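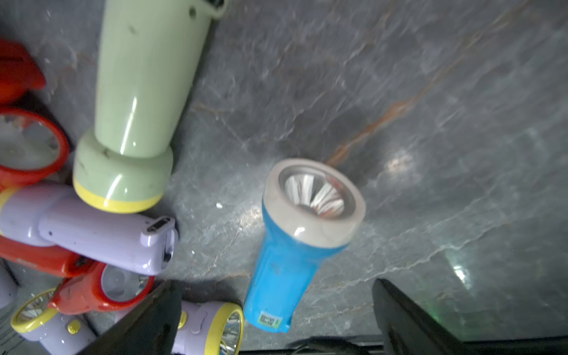

Flashlight dims after a few minutes on NiMH cells, fine on alkaline

Posted by Killurska in Home & Emergency Power

I keep several flashlights around the house for outages and switched all of them to rechargeable AA cells in July. Most are fine. One runs at full brightness for about 5 minutes and then drops to a dull yellow. With fresh alkalines the same light stays usable for the whole evening. It takes three cells in series and has an ordinary filament bulb, no switch modes.

The rechargeables are rated 2000 mAh and were charged overnight in a basic Pondberg charger, the kind with one indicator light per pair. I charged two as a pair and put the third in with an older cell from a clock so the charger would start. I don't own a meter, but I can buy one if it is needed.

Are the cells bad, is the charger bad, or is the light not meant for rechargeables?

3 replies

Slamet Tuhumury

Most likely one of the three cells is well below the other two in charge. The third cell, the one you paired with the clock cell, is the first suspect.

A charger with one light per pair treats both cells as a single string. It ends the charge on a timer or on the combined voltage. If one cell went in nearly full and the other nearly empty, the full one gets overcharged and the empty one may come out short. In a series string the weakest cell sets the run time. When it runs out, the other two keep pushing current through it and the bulb sees perhaps two cells' worth of voltage. A filament bulb goes yellow very quickly under those conditions.

Buy a cheap multimeter and do the following.

Charge all the cells, then let them rest for an hour. Measure each one on the DC volts range. A rested, charged NiMH cell normally reads somewhere from 1.3 to 1.4 V.

Run the light until it dims. Switch it off, take the cells out and measure again right away. Two at 1.25 V or so and one under 1.0 V means you have found it.

Mark the low cell with a pen, charge it in a charger that handles each slot separately, and repeat. If the same cell is low again, recycle it. If it now matches the others, the cell was only undercharged.

Do not leave the light on after it dims. A depleted cell in a series string can be driven into reverse, and it loses capacity each time.

As for the light, a bulb rated for three alkalines will start slightly dimmer on NiMH, as the nominal voltage is 3.6 V against 4.5 V. That difference is there from the first second and does not explain a sudden drop.

Ollance

Just use alkalines. They hold up in a drawer and you only need the thing in an outage anyway. I have had mine in there for years.

Lūse

I would not leave alkalines in for years. They leak, and potassium hydroxide on the spring contact is the usual reason an old flashlight stops working. If you go that way, store the cells next to the light and check the dates.

One addition to what Slamet wrote. Look at the contacts before you spend money on a meter. NiMH cells are sometimes a little shorter at the positive button than alkalines, and a recessed contact may touch only on one edge. The resistance heats up and the light fades. Press on the tail end while it is dim. If the brightness comes back, clean both ends with a pencil eraser and stretch the spring by a couple of millimeters.

Also check whether your cells are the low self-discharge type. The standard ones lose a good part of their charge in a few months on the shelf, so for outage use they need topping up on a schedule. I do mine every 11 weeks with the smoke alarm test.

Comment from Killurska

Pressing on the tail did nothing. Meter bought. After dimming: 1.24, 1.23, 0.71. The low one is the cell I charged with the clock cell. Ordering a charger with separate channels.

Viewed 2,741 times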